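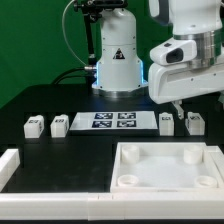 Search this site

Block night at the Zaltetthorpe club

I've been going to the robotics club in Zaltetthorpe since March, and I said I would write up the autumn project once we had something to write about. We do now, more or less.

The task is simple to say. There are four small white blocks, each with a black marker pattern on the front, and a flat white plate that sits between them with four more markers on it, two by two. The arm has to find a block, pick it up and set it down in the square tray with the raised walls. Then it does the same with the next one. A child could do it in ten seconds. Our best full run so far is 83 seconds, and that was with the blocks already in a row.

The project is called Gerkex. It was a typing mistake in the name of a folder and it stuck.

Most of my time has gone on calibration. The plate is how we tell the software where the table is. If somebody nudges it, even by a few millimetres, every pick after that is wrong by the same amount, and the fingers close on the edge of a block or on air. We lost most of one evening to this. The code was fine. The plate had moved when we wiped the table down. We now check it before every session, and the check is written on the whiteboard with a box to tick.

The second problem was light. The tabletop is black and the blocks are white, so you would think finding them would be easy, and it is. Reading the markers is harder. With the overhead lights on full, the white round the pattern flares and the squares run together. With the lights off, the image is too noisy. We ended up with half the lights on and a fixed exposure, and we no longer let the camera choose for itself. That one change did more for us than the two weeks I spent on filtering.

Third problem, the fingers. They are narrow and the blocks have slightly rounded top edges, so if you grip too high the block slips down and turns. We were coming down too cautiously and gripping too near the top. Going lower fixed it, but then you have to be careful about the neighbouring block when the row is close together. At the moment we just leave decent gaps. I'd like to do it properly by having the arm work out which side has room, but that is a job for after Christmas.

We keep a log of every pick attempt, which I thought was fussy when I joined and now think is the best habit the club has. As of this week there are 2,087 attempts in it. The first 914 were made before we fixed the exposure, and I would throw them out if it were up to me, but the others want to keep them for comparison. The target for the term was 2,000, so we are past that.

Looking back through the log, a lot of the failures come in runs. You get a string of good picks, then five or six bad ones together, then good again. When I went through the notes column, nearly all of those runs had a cause written next to them - plate moved, lights changed, somebody restarted the wrong program. Very few were the arm simply missing. I had assumed the opposite and had been fiddling with the motion settings to cure something that wasn't there. I've put them back as they were.

The Gallagher room is ours until nine, and it takes twenty minutes to get everything started and checked, so a session is shorter than it sounds. If you are coming along for the first time, come at the start. It is hard to join in halfway through when everyone is watching a terminal window.

You don't need to know any programming. Two of the people who joined this term had never written a line, and they have taken over the log and the marker printing. If you do want to write code, there is plenty going spare. The placing step is still rough. It puts the block down in the tray, but it lets go a bit early, and the block lands at an angle more often than I'd like. It counts as a success under our rules. I don't think it should.

We have put our name down for the Grivarura challenge next year. The rules ask for the blocks to be placed in a set order, with the starting positions changed between rounds. We can do the order already because the markers give us that. The changed positions are where we will struggle, as everything we have done so far has been with a neat row. Next session we start scattering them.

I'll post again when there is a time worth posting. If anyone has dealt with marker flare on white blocks and found something better than turning half the lights off, please leave a comment.

Posted November 2024

Print this page | E-mail this to a friend

This site uses cookies to remember your settings. By continuing to read you agree to their use. OK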